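Write the rule before the trial

Most arguments about safe practice with robotic hands concern force. How hard may the fingers close, how fast may the wrist travel, how far may a person lean in. Those limits are needed, and the bench rules we keep at Tremar set them. My complaint is that the same rules say almost nothing about the definition of a finished task, and that this gap does more damage to shared results than any error in a force limit.

Take the plainest household task on our list: approach a small lidded bin, operate the lid, withdraw. The Cladville sheet gives it one line. "Open the bin" is the entire instruction. It doesn't say whether the body of the bin may slide, whether the hand may steady it, or whether a lid that lifts and drops back counts as open. Four sites used that sheet last year and reported 229 trials between them. When I asked for the pass criteria, I received four different answers, one of them written after the trials were finished.

A usable rule would fix three points before the arm is powered. The start pose of the hand should be given relative to the object, with the fingers open and clear of it. The permitted contact should be named, surface by surface. The end state should be something a second person can check without asking the first. None of this takes new equipment. It fits on half a page.
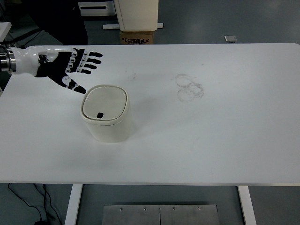 Evelien Vanhove disagrees, and wrote to tell me so after an earlier draft went round. Her view is that a tight end state teaches people to build for the sheet. A hand tuned to one bin and one start pose will pass every time, she says, and fail on the bin next door; she would sooner have loose wording and 18 different bins than exact wording and one.

I accept the second half of that. Variety of objects belongs in the rule, and the Ovmont draft is right to ask for at least 6 per task. I don't accept that loose wording supplies it. With no agreed end state, 18 bins give 18 private opinions about what open means, and the totals can't be added together.

There is also the matter of the work surface. Our rules require a table to be level and fixed. They are silent on marks, scuffs and residue, although a vision system may respond to any of them. I wouldn't ask for a spotless top. I would ask that its condition be recorded at the start of each run, on the same form as the start pose, and that nobody wipe it halfway through a series.

The Tzanetos group will revise its own sheet in November. I have sent them the half page, with Vanhove's objection attached in full.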